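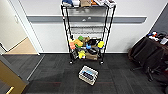 Pinar versus the shelf

So I've been at this robot thing since December, and Pinar can finally tell where the shelf is! I know that doesn't sound like much. My sister thought I'd say she could fetch a soda by now (she can't, please stop asking, Sis).

The shelf is a black wire unit on casters, and wire shelving turns out to be a miserable thing for a depth sensor. It looks straight through. The top and bottom are crammed with stuff so she picks those up fine, but the middle shelf is empty and all she gets there is wall. For weeks her map had a junk pile on the floor, another junk pile floating above it, and nothing holding it up. I laughed, and then I stayed up until two trying to fix it.

Malou Oddsson, who has the bench next to mine at the workshop, told me to forget the wire and look for the posts. They're thin, but they go straight up and they're black on a white wall, so the color camera has a pretty easy time. I rewrote that part over a couple of evenings and it went from 1,646 lines to 1,208, and I still don't know what half of the old stuff was for.

Next up is the white basket on the floor. I want her to roll up to it and stop a hand's width short, every time, even when I've left it crooked. Slatted sides, so it's the see-through problem all over again, just smaller. So far she's good for more than 40 stops in a row and then she'll plow right into it for no reason I can find. I suspect the Zedent driver board, which gets weird when it warms up, but I suspected the wheels last month and it wasn't the wheels.

The carpet tiles haven't given me any trouble. The strip by the doorway has. She hits it at an angle, one wheel goes up before the other, and her idea of where she's facing is off for the rest of the run. I may just have her start over by finding the posts again after every crossing, which feels like cheating but would be done by bedtime.

If anyone has a spare Zedent board, write me!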